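The Order of Assembly
Toy food has moved from the nursery floor to the serious business of learning to lay things out well

For most of its history the toy kitchen was judged by its cooker. Parents asked whether the oven door opened and whether the knobs turned, and the food was supplied as an afterthought, often in a net bag and seldom to any consistent size. Over the past few years the emphasis has shifted. Nurseries, family centres and occupational therapy departments now ask first about the ingredients, and above all about those that can be put together in layers.

The burger has become the favourite. It has a top and a bottom that cannot easily be mistaken for one another, and between them it allows a degree of choice. A child who places the cheese before the filling has made something slightly different from a child who does the reverse, and both may be called correct. Few other toys offer so clear a beginning and end while leaving the middle open.

The Tollcombe Centre for Play and Daily Living has taken an interest in such sets since it opened its food table in March of last year. The centre holds 258 separate pieces of toy food, sorted by dish and kept in shallow drawers. Its head of resources, Liis Kairys, is responsible for their selection and has firm views on the matter.

“We were given a great many sets in the early months,” Ms Kairys said. “The pieces were attractive, but they arrived in a heap and they were used in a heap. Children spent most of the session looking for the other half of the bun.”

The centre's answer was to treat the table as a cook treats a work surface. Each ingredient has its own station, and the area in which the meal is to be built is left clear until the session begins.
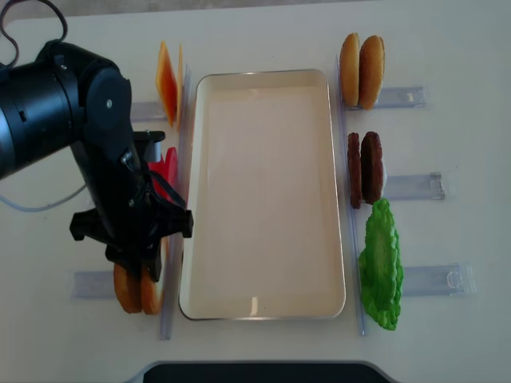
Page 20

A pale tray with rounded corners serves as the building area at the food table. Clear rails run along its two long sides, and the thinner ingredients are stood on edge against them. The orange cheese slices, which are difficult to pick up when laid flat on a hard surface, can in this position be taken between finger and thumb. The bun halves have a place of their own beside the tray.

The choice of transparent material was deliberate. Earlier holders, bought from the supplier Ritex, were painted in strong colours and proved to be more interesting to younger children than the food itself. Clear rails support the pieces without competing for attention, and they may be wiped down with everything else at the end of the day.

Standing the slices upright has brought a second benefit. When ingredients are stacked flat, the user sees only the one on top and must lift it to discover what lies underneath. Stored on edge, one slice in front of another, they can be seen and taken singly – a small matter to an adult, but a considerable one to a person whose grip is still developing or is being regained after illness.

Aušra Pärn, an occupational therapist who advises the centre, recommends that families adopt the same arrangement at home. Special equipment is not required. A plain tea tray will do, together with a letter rack or a narrow plate stand, provided that neither tips over when a piece is removed. She advises no more than 7 pieces for a first attempt, and suggests that the tray be cleared completely before a second burger is begun.

The Skomow Toy Library, which lends to 3000 households, has now begun to issue its burger sets with a tray and a printed card showing where each ingredient should stand. Borrowers may collect them on Saturday mornings from the Morgan Street entrance.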